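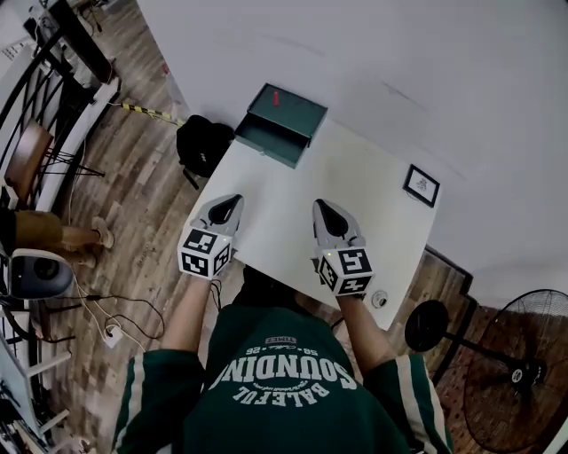

Sirko - a collection of home bread baking notes

Welcome, and thank you for stopping by! Sirko is a plain collection of 900 bake records, written down by home bakers over several winters and typed up into one tidy file so that anyone who likes bread (or spreadsheets, or both) can poke around in it. It grew out of a baking circle in Jirnitz that used to meet on Wednesday evenings and argue pleasantly over crusts.

What's in the download

bakes.csv holds the records themselves, one row per loaf.
bakers.csv lists the 65 people who sent in notes, by number only. We left names out, and we'd ask you not to go guessing.
flours.csv explains the short codes used for flour, such as W for white bread flour and R2 for medium rye.
notes.txt has the longer remarks that wouldn't fit in a column, including one very long letter on the subject of caraway seeds.

Columns in bakes.csv

loaf_id: a number, never reused.
flour_code: see flours.csv. Blends are joined with a plus sign.
flour_g and water_g: weights in grams. If a baker gave cups, we converted them and put a C in the flag column.
starter: yeast, sour or both.
rise_min: total rising time in minutes, not counting any time in the fridge.
fridge_h: hours in the fridge, blank if none.
oven_f: oven setting in Fahrenheit, as the dial said. Home ovens tell fibs, so please treat this one kindly.
crumb and crust: scores from 1 to 5, given by the baker on the day.
flag: C for converted, G for a reading of bad handwriting, M for a missing page.

How the notes were gathered

Bakers filled in a paper card, which you'll find in the cards folder if you'd like to print some for your own kitchen. Hidayah Rahman typed up the first 300 cards herself at her dining table, and the rest were shared out. Every card was read twice, and where the two readings disagreed we went back to the baker if we could.

Things to know before you use it

The scores are personal. Baker 30 has never given anyone's crust a 5, her own included, and we love her for it. Rye is thin on the ground before the Gutotden bakers joined in March, so please don't compare rye across the whole file. Failed loaves are in there too - we asked for them specially - though I suspect a few went quietly to the birds.

Changes in this version

Fixed the water weights on the Gutotden cards, which had been entered in ounces.
Split the old "rise" column into rise_min and fridge_h.
Removed a duplicate set of raisin loaves.

Sharing

Use it, copy it, print it for your aunt. If you publish something with it, a mention of Sirko would be lovely. Corrections can go through the issues page on Vuvum, where we look in most evenings after supper.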